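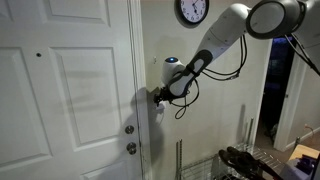 Unit 4: Reading a Supplement Label
Instructor: Sunita Mathur
Lab section: Kiran Pandey

Bring a supplement bottle from home for lab, or use one of the empties in the tray. Read the notes below before you fill in the worksheet.

1. Serving size

Start here every time. The amounts in the panel are per serving, and a serving can be one capsule, two tablets, or a scoop. If the serving is two tablets and you take one, you get half of what is printed. Divide the number of tablets in the bottle by the tablets per serving to find out how long it will last. A bottle of 30 tablets with a two-tablet serving, taken once a day, lasts 15 days.

2. Compound weight and element weight

Minerals are sold as compounds. Calcium carbonate is 40 percent calcium by weight, so 500 mg of calcium carbonate supplies 200 mg of calcium. Calcium citrate is 21 percent calcium, and the same weight gives you a good deal less. Check whether the label is giving the weight of the compound or of the mineral alone. 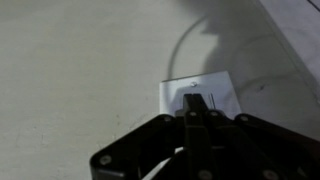
Figure 4.1. Black gripper with round screw heads, from above.

3. Percent Daily Value

This column compares one serving with a reference amount for the day. A blank or a symbol means no Daily Value has been set for that ingredient. Most plant extracts fall in this group. It does not tell you whether the dose is high or low.

4. Blends

A proprietary blend lists its total weight, with the ingredients in descending order by weight. The amount of each one need not be given. With a 3,000 mg blend of five ingredients, all you know is that the first weighs at least as much as the second, and so on down.

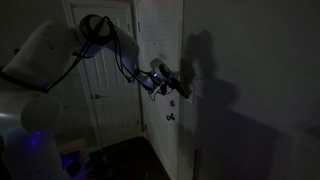 The same goes for blends inside a multivitamin, which are often printed below the line that closes off the vitamins and minerals. Copy them onto the worksheet separately.

5. Other ingredients

Fillers, coatings, and capsule material go under the panel. Look for gelatin if the user is vegetarian, and read the allergen statement in full.

Worksheet problems 1 to 6 are due at the start of the next lab. Peninah Shirima has spare copies.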